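Spent Sunday on the grasp planner in Pundalau. Short thread on what changed.

1/ The old version scored every candidate on every camera update. With 500 candidates the planner fell behind the arm, and it kept picking grasps for a pose the arm had already left.

2/ Now it samples 210, drops anything where a finger would hit a neighboring block, and scores what's left. A cube on its own is easy. Blocks laid side by side are where the collision check earns its time.

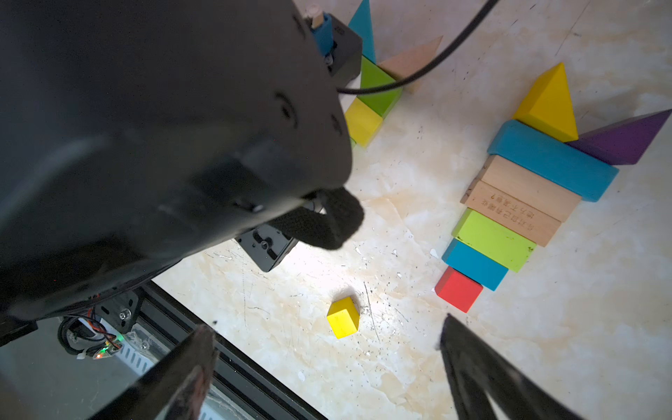

3/ The check itself is simple – sweep both fingers along the approach and test against the depth points. Vivek Saxena wrote the first cut and I mostly moved it ahead of the scoring step.

4/ Still open: prisms. The planner likes the sloped faces and I haven't settled on a penalty. Branch is up, see issue 353 for the logs.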